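How to Write a Pass/Fail Rule Sheet for a Two-Arm Bowl Stacking Task

Stirnell Technical Notes
Section 4: Tabletop Tasks

This page covers the written rules for a stacking task with two arms and a set of plastic bowls. It assumes the arms are already calibrated and the joint limits are set.

1. Define the start state. Every bowl is upright on the tabletop, no bowl touches another, and both grippers are empty. Record bowl positions by color. Do not use "first" or "second" as names, as operators will read them differently.

2. Clear the work surface. Wipe down the board before each block of trials. Remove small items such as sticks, swabs and crumbs from the reach area.

3. Assign the arms. State which arm may lift and which may steady. If both may lift, only one bowl is allowed in the air at a time. The Pakico rule set allows handovers. The Tran rule set does not. Pick one and write its name on the sheet.

4. Set the grip rule. Fingers may close on the rim or the side wall. Stop the trial if a fingertip presses a bowl into the table.

5. Set the release rule. The carried bowl must be over the one below it before the fingers open. Releasing from more than 2 cm above the lower rim is a fault.

6. Define the end state. The bowls are nested, the stack stands without support for 8 seconds, and both grippers are clear of it.

7. Log every trial, including aborted ones. The Zunesdale log held 1,367 entries when this page was revised, and 97 of those were aborts. Give each abort a reason code.

8. Review camera views before scoring. A wrist view can hide the far side of a rim, so check it against the head view. If the two disagree, mark the trial "unscored."
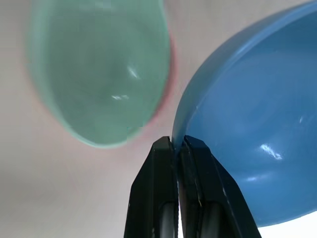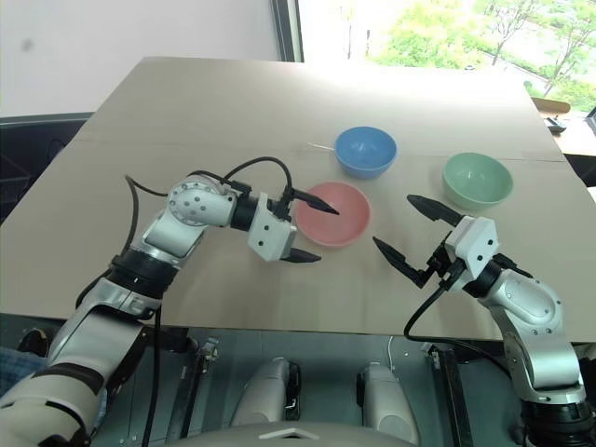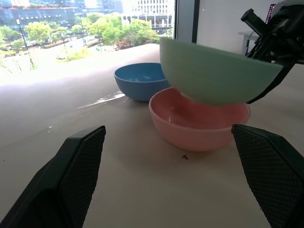
Category: Good Practice / Two-Arm Handling

Changes to the rule sheet take effect at the start of a new block. Do not rescore earlier trials under a new version. Keep the old sheet with its log.

Last revised 5 February 2024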